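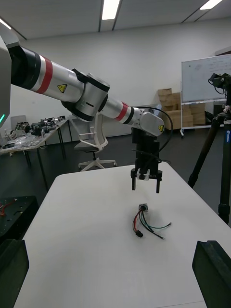
Our robotics club has spent most of July on one job: getting the arms to plug a wire harness into a circuit board. We call the project Stostness.

Picking up the harness went fine. Lining up the plug did not.
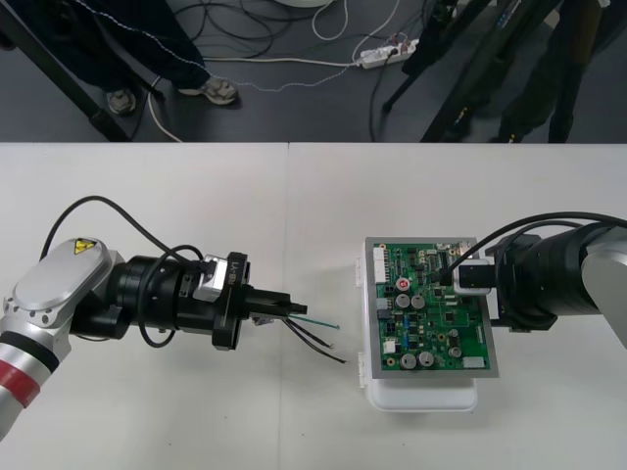

So we slowed both arms down and logged 91 tries — up to 60 in one evening.

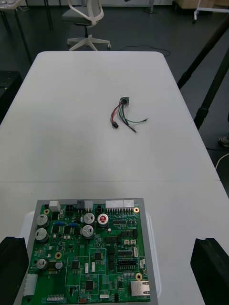 Hekik, issue 426

That's our club newsletter, where the full log will go.

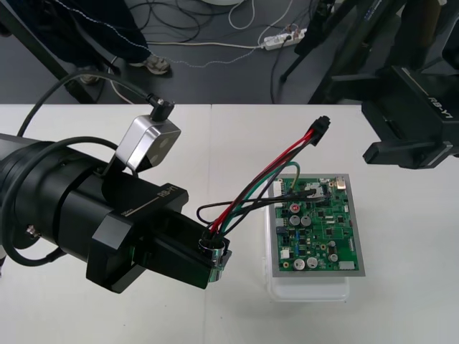
Can new members join midway?

Anyone at Hindden can, and the next start is August 2023.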